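The lights are off in Lindalva Coutinho's simulator, and she wants them off. Her project at Laslow, called Gredine, is teaching a robot hand to reach for things in rooms as gloomy as a cellar, and for that it needs examples by the thousand!
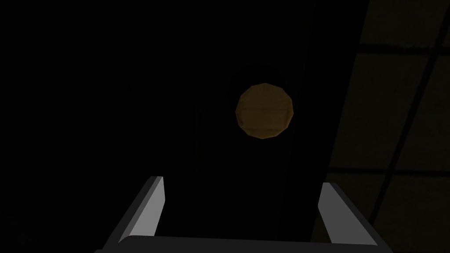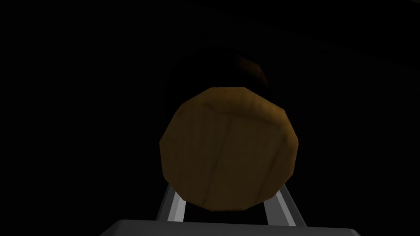 Coutinho drives the arm herself through most of a run, then hands the controls to Edivaldo Teixeira when her wrists get sore. They have 2278 attempts so far, and 1652 made it into the training set. Misses go in a separate folder, and she is just as fond of those (a fumbled reach, she says, shows the model where the edges are).

What I loved was the pace of it. Reset, reach, save, reset again, with Teixeira humming along and typing a few words of notes after each one. By March they hope to start on a second batch, this time with two arms, and Coutinho already has a list of shapes she wants to try.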